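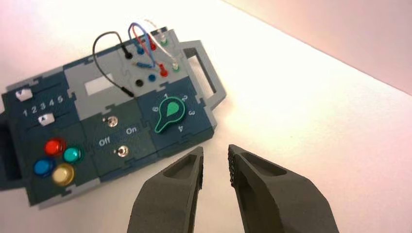
Evaluación de políticas de manipulación con el tablero modular de tareas

Este procedimiento establece los pasos que deben seguir los grupos participantes en el proyecto Zonura para evaluar políticas de manipulación aprendidas por demostración. Los resultados que se aparten de él no se incorporarán a la tabla comparativa.

Requisitos previos

El tablero se coloca sobre una superficie blanca y despejada, dentro del alcance del brazo. No se fija a la mesa ni se alinea con la base del robot: el ángulo forma parte de las condiciones de ensayo y se toma de la lista de poses distribuida con el protocolo Villton. La cámara de muñeca debe calibrarse al inicio de cada sesión.

Paso 1. Estado inicial

Antes de cada episodio, el operador sitúa los dos cursores deslizantes, los interruptores y el selector giratorio en los valores que indica la ficha. Conviene comprobar el selector mirando la punta del mando, ya que esta puede tapar el número correspondiente. Las clavijas y los cables se disponen según la misma ficha.

Paso 2. Ejecución

La instrucción se entrega a la política en una sola frase, por ejemplo «pulsar el botón rojo» o «llevar el interruptor superior a On». Se conceden 3 intentos por instrucción. El operador no debe tocar el tablero durante un intento; si este se desplaza, se continúa sin corregir su posición.

Paso 3. Registro

Se anota el estado final del módulo solicitado y, por separado, cualquier cambio en los demás. Un intento que cumple la instrucción pero altera otro módulo se clasifica como éxito con efecto colateral.

Resultados de referencia

La política de base se entrenó con 3.746 demostraciones. En la evaluación completa, de 1.663 episodios, 1.534 se cerraron con el estado solicitado. La mayor parte de los fallos correspondió al módulo de cables, donde las pinzas engancharon un cable contiguo al aproximarse a la clavija.

Envío de datos

Los registros se remiten al repositorio Jindholm en el formato Cheung, acompañados del archivo de calibración. El plazo de la presente ronda concluye en febrero.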